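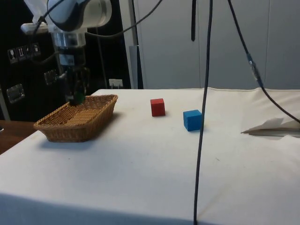 Equipment > Arm Accessories > Cable and Bench Safety > Kineck Bench Practice Kit

December, by Apinya Kamolrat

Print this page | E-mail this page

Kineck Bench Practice Kit, part 3133

I get asked for this one more than anything else we sell, and it's mostly paper! The Kineck kit is a set of bench rules for people running a small arm over a tabletop: picking up blocks, dropping them in a basket, that kind of work. You get a laminated card for the wall, a 40-page handbook, a pad of start-of-shift check sheets and a bag of 20 reusable cable ties.

The ties get used first, trust me. Our rule on cables is short. Anything hanging over the table gets tied back or rerouted before the arm is powered, and any loop on the arm itself has to be checked through the full reach, by hand, at low speed. A loop that looks generous in the home position can go tight at the far corner of the table - or snag on whatever is standing beside it.

Next is the tabletop. The card asks you to clear loose paper, smooth out the cloth (if you use one) and pin it along the edges. I like a white cloth for colored blocks, and I've gone back and forth with Tadhg Ó Conaill at Platenlow for ages over whether it should hang down the front at all. He says trim it. I say clip it under. The handbook gives both, so pick one and write it on your sheet.

Then there's the container. Mark where it goes, keep it in from the table edge, and set your release height above the rim, with the gripper fingers clear of the sides. Wicker is fine by us, though check it for stray strands now and then.

One thing the kit won't do is replace your risk assessment. It doesn't cover guarding, stop buttons or who's allowed inside the reach of the arm, so please sort those out first with whoever signs off your cell.

Price is $139 with the card in English. The Thongsuk edition has Thai on the back for the same money. Refill pads come from our Purkmont warehouse, and if you order before noon they go out that afternoon. Extra ties are sold separately.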